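November, 7 in the morning

I came early to the office in Wilovton because I wanted to look after the hand tool before the others needed the desk. Yesterday the grip was weaker on one side, and I did not sleep so well thinking about it.
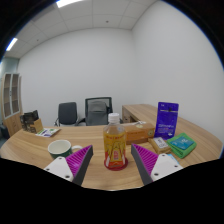
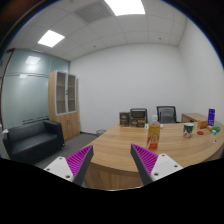

Between the purple pads, the bottle of drink on the curved desk.

## What I did with the fingers

First I checked the small screws in the white plates. Two of them on the left plate were loose, I could turn them with almost no force. I tightened all of them by hand, only a little at a time, going from one side to the other as the manual of Oltach recommends.

Then the pads. Dust collects deep between the ridges and I cleaned it out with an old toothbrush and warm water. I let them dry for 25 minutes before I mounted them again. Last month I was impatient and the left one slipped the whole afternoon.

After this I did the zero position. Fingers fully open, wait, fully closed, wait, and read the number. It gave 407 on the first try. In my notebook from Valcárcel I have 412 for the same tool, so I repeated it and got 407 again. I wrote it down and I will compare next week.

## Still to do

- Order new pads. The Rela ones are softer, but I am told they last only about 500 grips, and I am not sure this is enough for us.
- Mark the screws with a line of paint, so I see at once when one has moved.
- Ask for a second small screwdriver. Mine has a round tip now.

Half past nine. My coffee is cold and my back hurts from bending over, but both fingers close evenly and I am content with that.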